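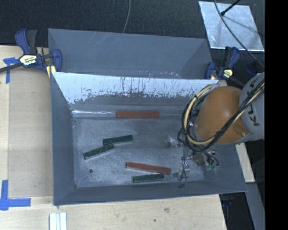
*Fig. 1. Red and green blocks in a gray metal bin.*

Sep 25, 2018

## Summers on Clindodus: why visitors keep coming back to a small island

I first went to Clindodus with my grandparents when I was still small enough to sleep across two ferry seats, so I should admit right away that this report was never going to be a cold one. The question I set myself was a simple one – what makes people return to an island with one paved road, no airport and a bakery that closes whenever the flour boat is late?

### How I did it

I stayed for 14 days in May, before the big crowds, in a room above the harbor at Lukbridge. I handed out 100 short surveys at the ferry dock and in the two tavernas on Zakaria beach, and got 63 back, some with olive oil on them. I also read through the guest books at the Clodura guesthouse, where the owners kindly let me sit in the kitchen for three whole afternoons and fed me lentils. The books hold 1,113 entries, and I read every one, though the handwriting beat me in places.

### What people said

Food came up more than anything else, and usually one particular meal – a plate of fried squash, a fish shared with strangers, figs from somebody's yard. The sea came next. I had expected price to matter a good deal more, but hardly anyone wrote about it, and the few who did were mostly complaining about the ferry.

### Weak points

People who disliked the island probably don't fill in surveys at the dock, and they certainly don't write in guest books. I would like to go back in the fall and ask the families who rent out rooms how they see it all.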